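Kuvo Spoken Recipes: data card

Maintainer: Krešimir Ionescu
Status: maintained, second release

Summary

Kuvo is a set of short voice recordings of people reading out or recalling home recipes, with a written transcript for each. It is meant for work on speech recognition in kitchens and on the language of cooking instructions. The set holds over 800 recordings. The transcripts can be used without the audio.

The first release covered baking only. The present one adds soups, preserves and one-pot meals, and replaces the old transcripts in full. Results obtained on the two releases should not be compared.
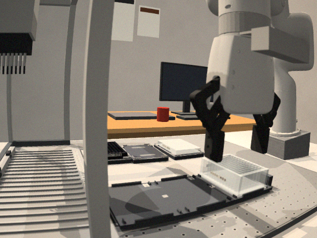
Contents

Each recording has an audio file and a transcript with the same base name. A single index lists the recording name, the speaker code, the dish type and the split. Dish type is chosen from a closed list. Where a speaker changes dish halfway through, the recording keeps the type of the first dish and the notes column says so.

Speaker codes are stable across releases. Ages and home towns were not collected.

Collection

Speakers were recruited through Turneo, a cookery club with open evening sessions. They used their own phones and were asked to keep the phone on the worktop, at arm's length. No script was supplied. A speaker could read from a card, a book or memory, and the index records which.

Recordings with music in the background were removed. Extractor fans, running taps and other people talking in the next room were left in, as they are part of the intended use.
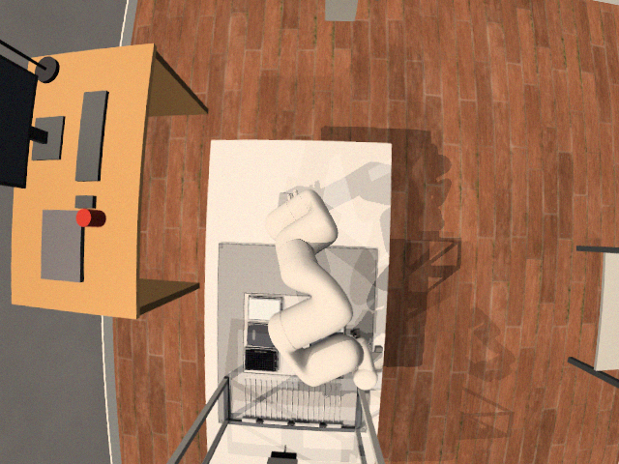 Transcripts were typed by Damex and then checked by a second listener. Hesitations are kept and written as "er" or "um" with no attempt to mark their length. False starts are kept too. Spelling is British. Brand names spoken aloud are written as heard.

Quantities are the weak point. Speakers say "a half of flour" or "two of the big spoons", and the transcript gives those words exactly. A separate column holds a normalised quantity where both listeners agreed on one. Where they did not, the column is blank — please do not read a blank as zero.

Splits

There are 2 splits, train and test, with no speaker in both. Earlier users made their own validation split from train, and this remains the advised method. The Tăng subset, recorded by one household in 4 sittings, sits wholly in train.

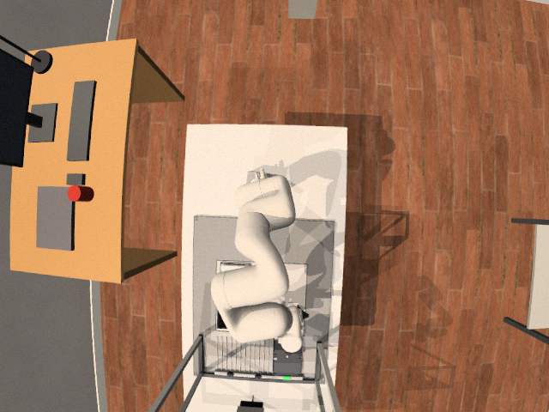
It should be left out of any study of speaker variety, as one cook accounts for most of it. The index marks these rows with the source value "tang", written without accents to avoid trouble with older tools.

Known problems

Some files from the first release have a click at the start. Trimming it also cuts the first word in a few cases, so it was left alone.

Oven temperatures are given in Celsius, Fahrenheit and gas marks, often without the unit being spoken. They have not been converted.

Jam is filed under preserves, chutney under sauces. This will change in the next release.

Licence and contact

Free for research and teaching, with credit to Kuvo. Resale of the audio is not allowed. Corrections to transcripts should quote the recording name and the line in question, and go to the maintainer. Speakers may withdraw at any time — users are asked to delete withdrawn recordings when the index is updated, normally in January.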